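# julholm-curb-charging

Session records from the curbside chargers in Julholm, one row per plug-in. The utility's pilot put in 26 posts at six sites, most of them on Grumura Street and in the Minhas lot behind the library.

Version of Jun 5, 2025. The next one is planned for September.

## Contents

- `sessions.csv` -- 1,390 rows: post, start, end, energy in kWh
- `posts.csv` -- location, connector type, rated power
- `outages.csv` -- times a post was offline

Times are local, with no offset. Energy is read at the post, so it won't match what a car reports.

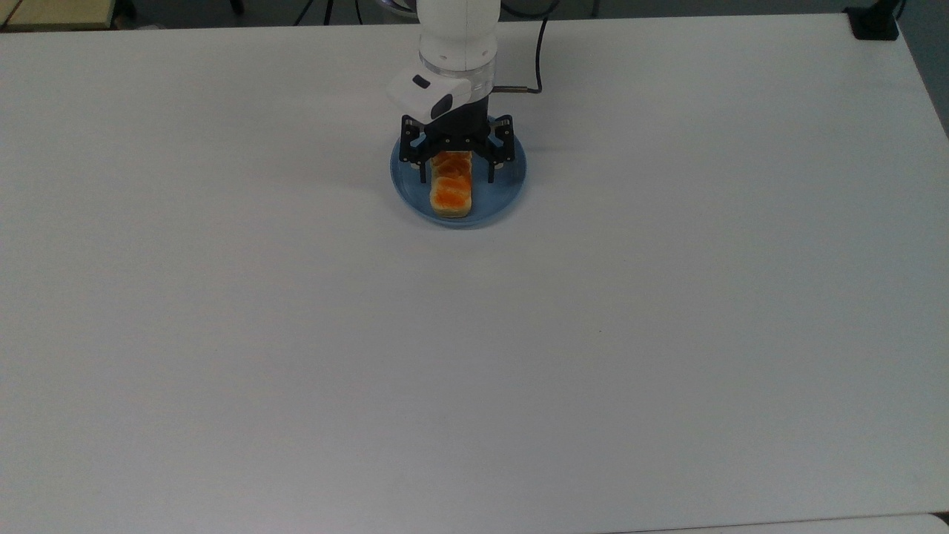 *Robot arm with a two-finger gripper over a white tabletop.*

## Cleaning

Sessions under 40 seconds were dropped. Most were failed card reads, but a few may have been drivers who changed their minds. Card numbers were removed before export and can't be recovered from this set.

## Known problems

- The Wikau Avenue posts logged energy in whole kWh until their firmware was updated.
- `end` is the time of unplugging -- a car may have been full well before that.
- Two posts share a meter. See the `shared` column in `posts.csv`.

## License

CC BY 4.0. Report errors through the issue tracker and include the session ID.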